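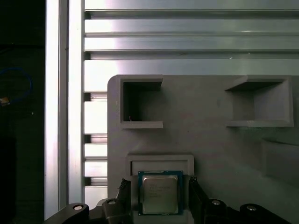

Skonier opens its doors, and a robot puts a processor in its place

Wekuncombe residents were let into the Skonier workshop in March for the first time, and a fair number of them spent the afternoon watching a robot handle a computer chip with more care than most of us give the good china.

The firm builds and tests automated handling equipment in a low brick building behind the bus depot, and has long been known locally for its car park, where people turn round after missing the bypass. The open day was meant to change that. By two o'clock the car park was full, and drivers were turning round in the road instead.

Visitors were taken through in groups of 17, issued with safety glasses and asked not to lean on anything. The main attraction was a demonstration cell at the far end, in which a black two-fingered gripper takes a desktop processor by its edges and carries it over a grey plate with shallow pockets moulded into it. The job is to lower the chip into its nest, let go, and then pick it up and do it again. A screen beside the cell relayed the view from the gripper's own wrist, which proved more popular than the cell itself, mainly with those stuck at the back.

"It's a small square thing going into a small square hole," said Berenice Gallegos, who ran the demonstration and had clearly been told to keep it simple. "Children of two can do it. The difference is that if a child of two gets it slightly wrong, you don't have to throw the block away."

She explained that the fingers must grip firmly enough to hold the processor and gently enough to leave it as they found it. Asked by a man in a cycling helmet what would happen if the robot squeezed too hard, she said that it would stop. Asked what would happen if it didn't stop, she said that it would. The man seemed satisfied, or at least moved along.

The placing routine has been nicknamed Kimach, after a village where one of the programmers once spent a wet fortnight with little else to do but plan it. According to Gallegos, it had been run 2,000 times in the weeks before the open day, on the grounds that anything likely to go wrong would then do so in private. The public count for the afternoon was chalked on a board by the door and stood at 459 when the last group left. Some visitors had stayed for a good many of those. One couple brought folding chairs.

Getsemaní Galindo, who looks after the fixtures, had the quieter stand next door, with a tray of earlier plates laid out on a table for people to handle. Most had been rejected for faults that could be found only with a fingernail and some coaching. "Everyone watches the arm," she said. "The plate is where the arguments are." She was happy to go into the arguments, and did so at length — the height of a rim, the slope of a wall, how much room to leave round a part that is supposed to fit.

There was also tea, supplied by the Hinojosa bakery from a trestle in the loading bay and served entirely by hand. The queue was longer than the one for the robot, and moved more slowly. Several people suggested to the staff that this might be worth automating next. Gallegos said it had been discussed, but that buns vary a great deal in size and do not come with straight sides.

Skonier says it would like to hold another open day, and is looking into the parking. Schools that want to arrange a visit before then can ask at reception, where the safety glasses are kept. Three pairs from the afternoon have yet to be returned.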